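Pantry notes: salt in film bags

The Pemberg kitchen store has moved its dry goods to the lower shelf run, and salt is the first item to be re-filed. Most members buy it in printed plastic bags, a format that stacks badly and seldom survives a second opening. This item covers handling and storage. Sugar and starch follow in June.

A film bag has no rigid wall. Its shape depends on the fill, and once part of the contents is gone the upper half folds over and the bag leans. Pick it up low, across the filled part, with even pressure from both sides. Gripping the empty top puts the load on the seam. Bags should be set down on a flat, light-colored surface; white paper is good enough, and spilled grains can be folded up in it and discarded.

Labels matter more than they seem to. On imported bags the character 盐 is the word for salt, and it is the one to look for when the rest of the print can't be read. Low-sodium types usually carry 低, meaning low. These are often part potassium chloride and should not be used for pickling unless the recipe allows for it. Keep them on a separate shelf from standard salt.
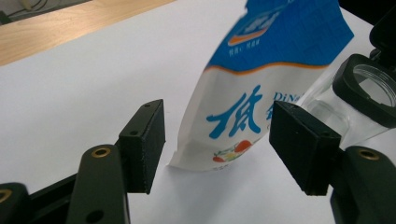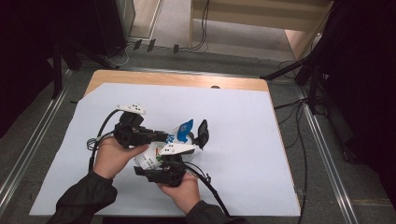
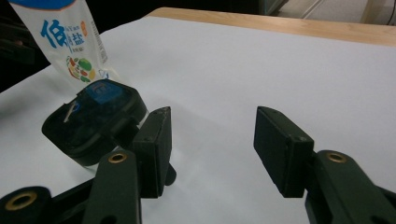
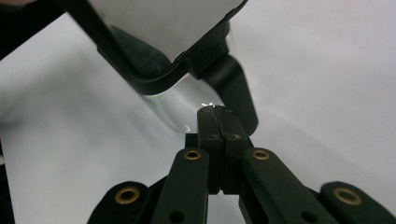 Decanting is optional. If the bag will be finished within 2 months, fold the top down twice, clip it and store it upright in an open bin. Otherwise transfer the contents to a lidded jar. The Skivetti jars on the middle shelf have a wide neck and take a funnel without trouble. The older Ravum jars are narrower and the lids have started to crack – do not use them for salt. Cut the front panel from the bag and tape it to the jar, so that the type and the batch code stay with the contents.

Caked salt is still usable. Break it up in the bag with the flat of the hand before opening, or spread it on a tray and dry it in a low oven. Do not store salt in direct contact with metal shelving. A sheet of paper under the bin is sufficient and should be changed when it feels damp.

The June stock list runs to 1,192 entries, of which 26 are salt. Of those, 16 were filed under spices and have been moved. Members who keep goods on the Đorđević rack should check that their own entries match the new shelf codes, which are printed on the inside of the store door. Corrections go in the gray folder by 6 p.m. on the last day of the month.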